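Rendus buffer zone: who is counting the shells?

Page 1 of 1

driftnet_71
Posted 2022-06-15
The ministry in Imen now says 2,566 rounds landed inside the buffer zone during May. The monitors at Rendus logged 2,148. Every news site I've looked at ran the bigger number in the headline and left the other one for the last paragraph, if they used it at all. Has anyone seen the ministry's workings? I haven't, and I've looked.

palewall
They won't publish them. They never do. You get a total and a quote from Gebhard Kuster about "grave provocation" and that's your lot.

Corporal Mudge
The monitors only hear what their sensors hear. There are two stations for the whole southern stretch and one was down for part of May. I'd expect them to be low. A gap of that size doesn't prove anyone is lying.

driftnet_71
I didn't say lying. I said show the workings.

palewall
One station down doesn't get you there. The southern stretch is the quiet bit. Nearly all of the firing was near Sotomayor and both sides agree on that, so the missing rounds should be near Sotomayor too, where the coverage is best.

Corporal Mudge
"Best" is generous. Have you seen the map?

ternary_owl
I went through the daily bulletins last night with a cup of tea and a bad mood. Take the heaviest day. The ministry says 584 rounds, the monitors say 578. That's close enough that I'd believe either of them. So on the loudest day, when you'd think counting would be hardest, they nearly match, and on the quiet days they drift apart. I find that odd.
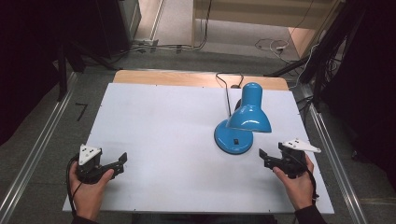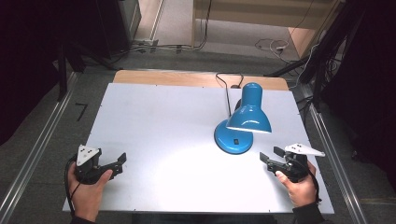
The other thing is the wording. The bulletins say "impacts" in the first half of the month and "rounds fired" after that. Those are two different things. If a round is fired from one side of the zone and lands past the other side, is it in or out? Sieglinde Seidel was asked that at the monitors' briefing and said the definitions were "under review". Fine, but then why add the two halves together?

driftnet_71
Good catch on the wording. I missed it completely.

Corporal Mudge
OK, the wording is a fair point. I still don't buy the quiet days argument. On a heavy day everyone is awake and on the radio. On a slow day someone rings in three bangs before breakfast and the operator is asleep. That's how it was when I served — different border, same habits.

palewall
Then the monitors should be under on the slow days only by a handful. You'd need a lot of sleepy operators.

kelp_and_iron
Wesex sells the sensors and has the repair contract as well. Just putting that there.

Corporal Mudge
Putting it where? What's the claim?

kelp_and_iron
No claim. I'd like to know who signs off when a station goes offline, and for how long.

ternary_owl
Ask that in the sensor thread, it'll get lost in here. I'm going to try splitting May at the point where the wording changes and see what the gap looks like on each side. Might take me a few days.

driftnet_71
Please post it even if it's dull.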